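打印本页 | 用电子邮件发送

桌面不是仓库：论共用桌的“清零”标准

作者：吉塔·拉纳（Geeta Rana）
2018-03-21

共用办公桌的管理规定，多数写得含糊。“保持整洁”四个字无法执行，也无法检查。Brenmont 办公楼三层去年换了一批浅色木纹桌，配套规定仍沿用旧文本，结果是每张桌子有每张桌子的解释。本文主张：桌面整理应当有一个可以核对的终点，即使用者离开时，桌面上不留任何可移动物品。零食及其包装也包括在内。

食品包装是争议最多的一类。反对者认为，一只空袋占不了多少面积。面积并不是关键参数。金属光泽的薄膜袋揉皱后有回弹，放在平面上位置不稳定，开口处残留的碎屑和油脂会转移到饰面上。浅色饰面对油渍的容忍度低，擦拭不及时便留下暗斑。因此包装物应先进入容器，再随容器离开桌面，中间不在桌上停放。

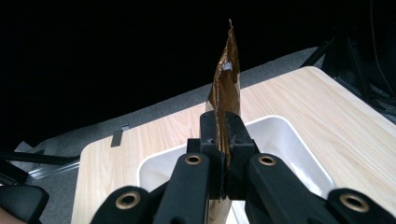 皱起的古铜色亮面箔状材料，后方为白色塑料盒。

容器的选择也应写进规定。笔者倾向于白色、敞口、浅型的塑料盒，内角做圆。白色便于发现残渣，敞口省去开盖动作，圆角便于擦净。深桶容量大，但容量大意味着清空周期长，异味和遗忘随之而来。Bravico 的产品目录里两种都有，采购单上往往只比较单价，不比较清空频率，这是规定与采购脱节的典型情形。

同事基兰·尼加姆（Kiran Nigam）提出过另一种方案：允许桌面保留一个“个人区”，尺寸 300 毫米见方，区内物品不受检查。这一方案的优点是阻力小。缺点在于边界需要标识，标识需要维护，而个人区一旦成立，相邻物品会逐步外溢。检查人员随后要判断的是物品归属，工作量反而上升。以空桌面为终点，判断只剩“有”与“无”。

空桌面还有一项附带收益：饰面状态可以直接读出。浅色木纹在漫射光下纹理较淡，污渍和划痕须斜看才能辨认，桌上有物时更难发现。沿长边巡视一遍，即可同时检查边缘和桌下地毯。 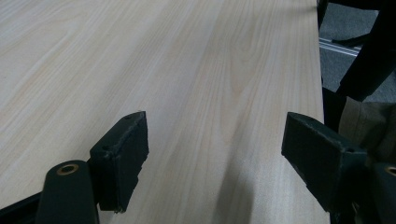
容器的位置与退出顺序

容器在使用期间可以放在桌上，这一点与上述终点并不矛盾。规定约束的是离开时的状态，不是使用中的状态。笔者建议的顺序如下：先收包装，后收纸张，再将盒子移走，最后擦拭。擦拭放在最后，是为了覆盖盒底原先遮住的部分。实际执行中常见的错误是绕着盒子擦，日久形成一个轮廓清晰的方框。

盒子宜靠桌面一侧放置，避开走线孔。走线孔一旦被遮挡，线缆便会改走桌沿，既妨碍擦拭，也容易被椅子牵扯。盒底带筋条的型号刚度较好，但筋间会积存碎屑，清洗时需用刷子，这一点应在选型时一并考虑。
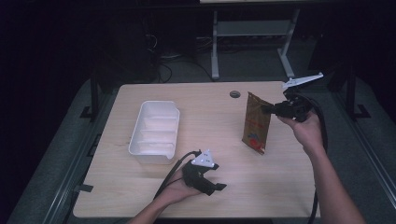 图片来源：Jistura 资料室

有人会问，为一只零食袋制定条款是否过度。笔者的回答是，条款的成本是一次性的，含糊的成本则按天发生。三层的旧规定全文 2,000 字，涉及桌面的只有一句。把这一句改写为终点、容器、顺序三项，25 个字足够，其余篇幅可以原样保留。

尚未解决的是夜间时段。保洁在晚间进场，若使用者仍在，擦拭责任由谁承担，目前没有统一口径。笔者暂时主张由最后离开者负责，待下一版规定修订时再行讨论。

相关文章
· 浅色饰面的日常清洁：湿布与干布的顺序
· 走线孔该开在哪里
· Gautam 办公区改造后的储物问题
· 读者来信：请保留我的个人区

本网站使用 Cookie 以改善浏览体验。继续浏览即表示您同意我们的 Cookie 政策。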